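Robot arms learn to tidy up, but slowly

A small company in Cullwood wants to know if a robot can do the simple jobs that people in shops and homes do every day without thinking. After 3 months of tests, the answer is "some of them, on a good day".

The company, Odov, has been working since the spring on sorting and putting away. Its robot must pick up an object, carry it to another place and let it go. In May the team finished a first series of 2,684 attempts with soft toys, boxes and kitchen things.

"People see a robot build a car and they think a toy must be easy," said Carmela Herrero, who leads the tests. "But the car part is always in the same position and it is hard. A toy is soft, it bends, and each time it lies in a different way."

Soft toys are a large part of the work because Rivera, a chain of second-hand shops, has asked for help with its returns desk. Staff there take toys out of baskets and place them on a belt, where they are checked and given a price. On a busy morning one desk can receive 60 toys in an hour. A plush carrot with a cartoon face is among the objects in the tests, which use a green conveyor belt.

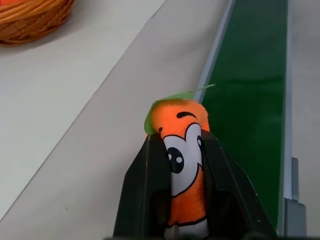
Still too slow for the shop

Speed is the main problem. A trained worker at Rivera can empty a basket while talking to a customer. The robot needs to look, move, close its fingers and check again, and it does only one piece at a time. Thin parts, such as a leaf or a ribbon, are also difficult, and so are objects which lie under other objects.

Razia Baloch has worked at the returns desk for many years and was invited to watch. She said she was impressed by how gently the arm moved, but she would not give it her job yet. "It can take the toy. It cannot see that the toy is dirty, or that a seam is open. This is half of my work."

At home the question is harder still, Ms Herrero said. A shop has one table and one belt, but a family has stairs, pets and a floor that changes every evening. She does not expect a machine that can tidy a whole child's bedroom soon.

Odov will now start a second series of 2,000 attempts, this time with clothes and towels added. The software used for planning the movements, called Jinda, will also be changed so that the arm can try again by itself after it drops something. Rivera will decide after that if it wants a trial in one of its shops.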